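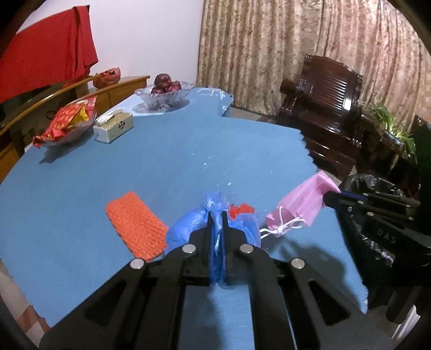 The drawer under the kettle

Most kitchens in Pletside have one. It sits below the kettle or beside the cooker, it sticks when you pull it, and it holds whatever the household could not decide about: carrier bags, string, birthday candles, keys to doors that have since been replaced. Ewan MacBrayne has spent two years asking people to open theirs.

MacBrayne is a retired geography teacher who writes a small newsletter on local history. He began with his mother's drawer, which he had to empty when her house was sold. He found a ration book, a tin of buttons, 23 rubber bands on a cotton reel and a receipt from Adams, the ironmonger that stood on the corner of the market square until the bypass was built. The receipt was for a mop head.

"I knew the shop but I'd forgotten it sold mops," he says. "So I asked next door whether they had anything from Adams, and they had a whole envelope."

He now has notes on 68 drawers. He does not take anything away. He sits at the table, the owner lifts things out, and he writes down what they say. A visit usually takes an hour and a half. The longest took most of a day, in a farmhouse where the drawer turned out to have a second drawer behind it, full of seed packets.

Keeping things is older than drawers, of course. The parish chest in Pletside church has a will of 1563 in which a widow leaves her daughter "all my olde clothes and peces of clothe", along with a brass pot and two hens. Cloth was worth money then. A worn sheet was cut down the middle and sewn sides to middle, then made into pillowcases, then into rags, and the rags could still be sold.

That habit lasted longer than people think. Several of the older residents MacBrayne visited could remember the rag man, and one still had a pair of pillowcases made from a sheet that had been her grandmother's. She uses them for the dog.

What changed was the price of things. By the 1970s a new tea towel cost so little that there was no sense in mending an old one, yet people went on putting the old one away. MacBrayne thinks the drawer as we know it dates from then. Before that, the things in it would have been used.

Carrier bags are the clearest case. They were free for so long that people stopped seeing them, and every house had a bag of bags. Then shops began to charge and the bag of bags became a sort of savings account. One couple told him they had not bought a bin liner since the charge came in and did not expect to start.

There is some argument about when to stop. Inora, a charity that helps people clear houses after a death, runs a monthly morning in the Wimov Centre for anyone who wants to get on with the job while they are still alive. The advice is mild. Take one drawer at a time, do it sitting down, and put anything with handwriting on it to one side until the end. Batteries go in a jar with a lid. Keys can be thrown out if they have not opened anything in ten years, though most of those who come cannot bring themselves to do it.

I went to the March session with a shoebox from my own kitchen. It took me forty minutes to get rid of a plug, a fuse and the instructions for a toaster. The woman across from me had brought almost 2000 stamps, cut from envelopes and soaked off by her husband, and had come to ask whether any of them were worth keeping. They were not, in money terms. She took them home again.

MacBrayne has no plans for a book. The notes are in two box files and he intends to leave them to the county record office, if it will have them. In the meantime he is still looking for drawers, and is keen to hear from the streets north of the river, where he has so far managed only four.

His own, he admits, has not been done. It contains his mother's buttons, the Adams receipt and a good deal of string.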